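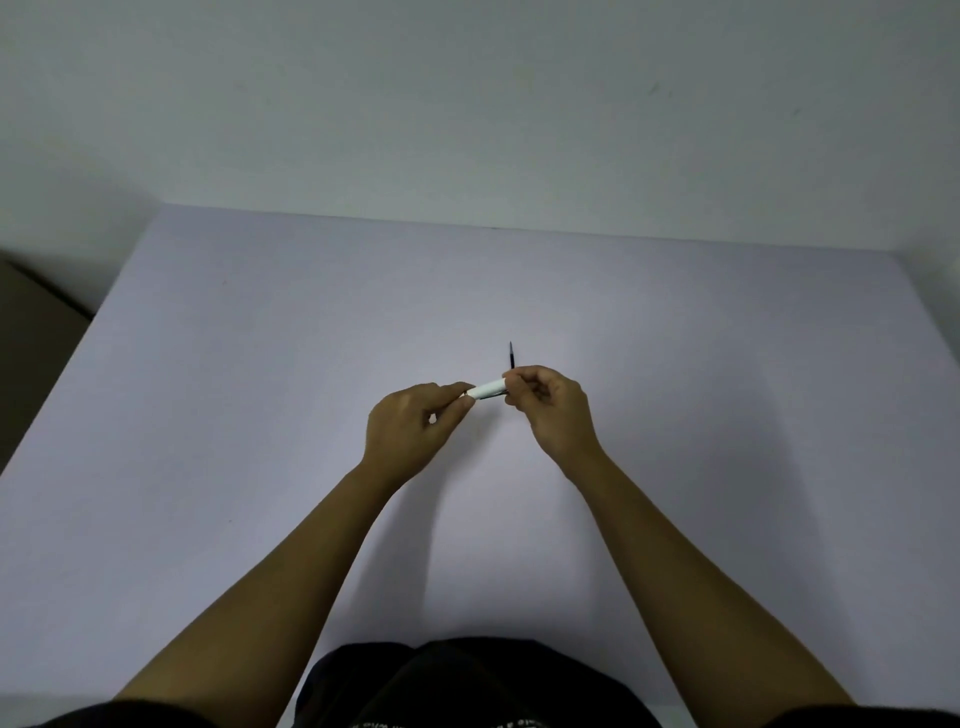
Figure 3. Head-view input to the segment labeler. Both hands hold the pen above the table, and the barrel is visible only between the fingers.

4.2 Segmentation of two-handed pen handling

The first stage of Zita receives the head-view stream and divides it into segments, where each segment should correspond to one change in the relation between two parts. For large objects this is a simple task, as the parts move apart by a distance that is easy to measure. A pen is more difficult. In Figure 3 the fingertips of the two hands nearly meet, and the visible piece of barrel is short. A detector trained on whole pens gives a low score on such input, and in our first version the track was then deleted and started again some moments later under a new identity. The planner received two pens in place of one.

We changed the tracker in the following way. When an object is lost inside a region that belongs to a hand, the track is not deleted but attached to that hand, and its pose is propagated with the pose of the wrist. If two hands claim the same track, we keep both claims and mark the object as "shared". The shared state is important for us – it is the only state in which the labeler is allowed to propose a separation or a joining of parts. The attached track expires after 32 frames without any visual support. This value was selected on the development recordings and was kept fixed for all experiments.

The direction of the action remains a problem. A single view of two hands on a pen is compatible with opening and with closing, and the annotators in Cáceres often disagreed when they were given one view only. For this reason the labeler does not output a direction at this stage. It outputs the pair of parts and the contact state, and the direction is decided later from the full segment.

4.3 Part graph and thin components

Each segment is converted to a small graph in which nodes are parts and edges are contacts. For the pens we use at most four nodes: cap, barrel, front section and refill. A part which rests on the table is connected to the node "support", and its pose is considered reliable. A part in the hand receives a larger covariance.
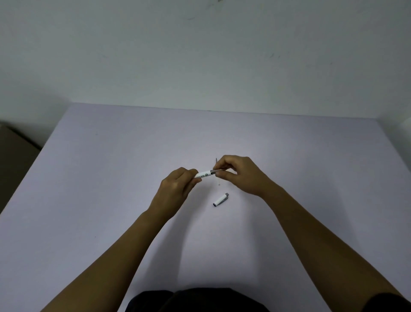
Figure 4. Head-view input with the cap on the table and the barrel and front section in the hands. The thin refill tip stands above the fingertips of the right hand.

The input in Figure 4 is a more comfortable one. The cap is fully visible, so it obtains its own node and the edge to "support" without difficulty. The silver collar at the end of the barrel gives a strong image gradient, and we use it as an anchor for the edge between the barrel and the front section. The refill tip is the opposite case. It covers very few pixels, and the standard part detector in Pornomia, our perception library, removes it together with the noise. We therefore added a second pass at full resolution, limited to a margin of 12 pixels outside the contour of each hand. The pale strand under the right hand is also found by this pass, but the class remains uncertain between spring and refill, and the graph stores both hypotheses.

The test set contains 297 segments, all labeled by two annotators. Disagreements were resolved by Ruan Mnguni, who did not take part in the design of the labeler. The most frequent remaining error is a missing refill node when the thin part is seen against a finger and not against the table. The second error is a cap that is attached to the wrong hand after it was picked up quickly. Both errors are visible to the planner as an inconsistent graph – a part without any edge – and in this case the planner at present requests a new observation and does not execute the step. The controller settings used for execution are given in Section 5.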